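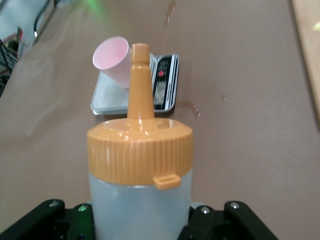

Squeeze bottles and the kitchen scale -- quick tips

Posted 1/23/20 by Ratree Thongdee

Typing this between batches so bear with me. A few people wrote in after the pancake page asking how I portion sauces and syrups without making a swamp of the table. Short answer, squeeze bottle plus digital scale plus a cheap cup. Long answer, keep reading.

The bottle

Get the frosted see-through kind. You want to see the level from across the room. Colored cap is handy too, I go mustard-orange for anything sweet and leave the other colors for oil and vinegar. Pick one system, stick to it.

Cap with ridges on the rim. Wet hands, oily hands, you can still get it off. Smooth caps go straight in the donation box.

Tall tapered nozzle. If it's solid at the tip, snip a tiny bit, try it, snip again. You can't un-snip. For thick stuff (caramel, barbecue sauce) cut lower down where it's wider.

Don't fill to the top. Leave a good inch or you get a burp of syrup the second you squeeze.

Thin sauce dripping? Square of plastic wrap over the mouth, screw the cap down on it, poke one small hole with a toothpick. Fixes most of my leaks.

Clogged tip -- warm water, a toothpick, patience. Never a knife. Ask my thumb.

Label the side AND the bottom. Masking tape, what it is, when you made it. I had two brown sauces in January and they were not the same brown sauce.

The scale

Cup goes on first, then hit tare, then squeeze. If you tare first you're weighing the cup. I still do this wrong when I'm in a rush.

Paper or plastic cup, either is fine. Light ones do tip if you poke them with the nozzle, so hold the bottle over the cup and keep the nozzle clear of the sides. Pale inside is good, you can see the sauce and you can see when its clean.

Flat metal platform wipes down fastest. Mine goes up to 2,000 grams, which is more than I've ever needed for sauce. The big Rivton at my sister's does 4,000 and takes up half her counter.

Squeeze slow near the end. The display lags a beat behind your hand. Stop a gram or two early, wait, then top up.

Wipe the buttons with a barely damp cloth. No spray. I killed a Lullcombe that way.

Auto shut-off is the worst thing about home scales. If yours goes dark mid-pour, write the number down as you go, or tap the platform edge lightly to keep it awake. Works on some, not all.

The table

Cover it. Plain smooth brown paper off a roll, pulled flat, taped under the edge. Spots show up but who cares, it's paper. When it gets bad roll it up from one end with the mess inside and pull a new length.

Leave working room in front of the scale. Cutting board there, scale behind it. You prep on the board and reach over to weigh. Put the scale in front and you'll lean an elbow on it, guaranteed.
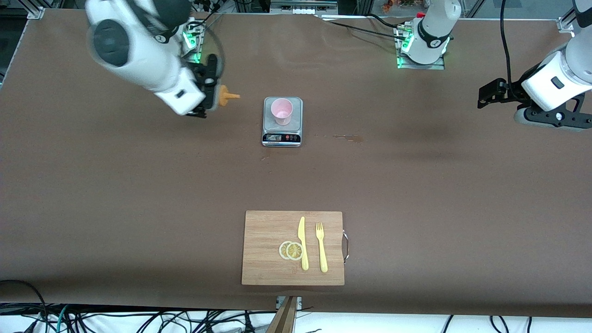

Scale toward the back, bamboo board up front, brown paper underneath.

Bamboo boards -- wipe right away, dry standing up, never leave flat in a puddle. Rub in a little mineral oil when it starts to look thirsty. Mustard and turmeric will stain it so keep a beat-up plastic one around for those.

Spills on the paper: blot, dont wipe. Wiping takes a dot and makes it a streak as long as your hand. If it's sticky, lay a scrap of paper on top and leave it until you're done so your sleeve stays out of it.

Under the scale, check before you start. A dried drip under one foot will rock it and your numbers wander all over the place. Same with crumbs.

Clean up order

Empty the cup first. Scrape it, rinse it if it's plastic, toss it if it's paper.

Cap off the bottle, soak cap and nozzle in hot soapy water. Squeeze some of the same water through the nozzle seperately.

Scale next, then board, then paper last. Otherwise you drip on clean paper and start over.

Let the bottle dry upside down overnight with the cap OFF. Capped damp bottles get a smell that does not leave.

Questions I keep getting

Where do I buy the bottles -- I get mine from Jaltden, multi pack, the caps come in a bag by themselves.

Can honey go in one? Yes, stand the bottle in warm water for a few minutes before you pour. Nazari sells a wide-tip one that's better for it.

Batch is beeping. More on funnels next time.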